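Gloss lacquer under a travel board: rub it out or leave it?

Wood Finishing > Tabletops > Page 2

tlangat
Planning the finish on a small table that will mostly hold a travel chess set. Top is solid, strong figure, already stained. I have a quart of Drusance clear gloss on the shelf and would like to use it. The concern is reflections next to the board. Lamp is overhead and cannot be moved. Has anyone played on a gloss top for any length of time?

Yatsenko_Y
Gloss is fine if the board is flat and opaque. The reflection sits on the table, and you look at the board. I have had six coats of gloss on mine for years. What matters more is cure time. Put a vinyl or rubber-backed board on fresh lacquer and it will print.

muthu.a
Disagree on the reflection. With a full-size board the squares cover most of what you look at. With a travel board, most of your field of view is tabletop. A bright spot next to small pieces is tiring over a long game. I went to satin and would not go back.

tlangat
Pieces are small, yes. The set is an Asalberg, folding, no rubber on the underside.

Yatsenko_Y
Then printing is less of a worry. I still think people over-treat this. Turn the board until the glare is out of your line.

muthu.a
Turning the board does nothing to the glare. Its position depends on the lamp, the surface and your eye. You have to move your chair.

Yatsenko_Y
Fair. Move the chair, then.

KDevadiga
You can knock gloss down without recoating. Wait until it is fully hard, then gray pad and wax, with the grain, light pressure. Do the whole top. If you only do the center you will see the edge of the dull patch from across the room. Test the underside of an offcut first if you have one.

tlangat
How do you judge fully hard? The can says 70 degrees and gives a range wide enough to be useless.

KDevadiga
Smell and thumbnail. No solvent smell with your nose at the surface, no mark from a thumbnail in a hidden spot. In April, in an unheated shop, I would add a week to whatever the can says.

muthu.a
Also check for ripples before rubbing. Any unevenness left in the lacquer shows up as shiny low spots once the high areas are dulled.

ihkwok
My vote is for satin, mainly on account of the figure. High gloss deepens the color and makes wavy grain look better, but it also competes with the squares, and with a small board the competition is one-sided. On the top below, the orange-brown with darker streaks is very good as furniture. As a playing surface I would rate it lower: there is a hard white streak just off the right side of the board and a smaller one by the left edge. The white border on the board helps separate the squares from the wood, so look for that if you ever replace the Asalberg.

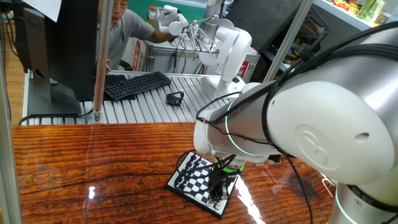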